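Course Notes > Automation and Work

Handout 4: Can It Do the Chores Yet?
12 January 2021 | by Selina Kuster
26 comments | 10 shares

Read before the seminar. Bring one chore you did this week and be ready to say how you knew it was done.

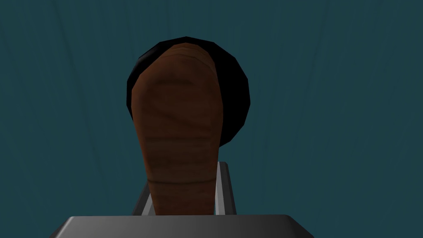
1. Simulated work counts as practice

Most of what gets reported as household robotics starts in a simulator. A brown digit with creases drawn on like a knuckle, a gray bracket, a round black object behind it, a teal background. Friction in a world like that is a number somebody typed in. Dish soap has no such number, and neither does a damp towel.

Ask of any result: was it run on hardware, and in whose kitchen?

2. The Sterketti figures

Genivaldo Frota's group at Sterketti reported 300 simulated grasps with nearly all of them successful. Read the appendix. The object was the same one each time and started in the same place. When they moved to a real bench the object set went down to 10, and the success rate is given only for "completed trials." The paper does not say what happened to the others.

I don't think they were hiding anything. I do think a reader in a hurry comes away with the wrong idea.

3. Shop floor

Pickering has had automated packing for years and it works - on boxes. Raíssa Amaral's notes from the Predwood plant (course reader, second half) are more useful. The line handled 700 parts a shift and still kept two people at the end to turn over the ones that arrived upside down. The sales sheet calls this "light supervision."

4. What a chore includes

Wiping a table means moving the salt, noticing the sticky patch, going back over it, rinsing the cloth. Demos usually cover the wiping. Jailson Arruda calls the rest "edge cases" in his Skendenum talk. Anyone who has cleaned a kitchen would call it the job.

For discussion

- Pick one claim from the Skendenum talk. What would you need to watch, and for how long, before you believed it?
- Does a fingertip shaped like ours help, or does it mainly help the funding? Arruda and Frota disagree.
- Who resets the table between trials?

Reading for next time: Frota, appendix only. Amaral, all of it.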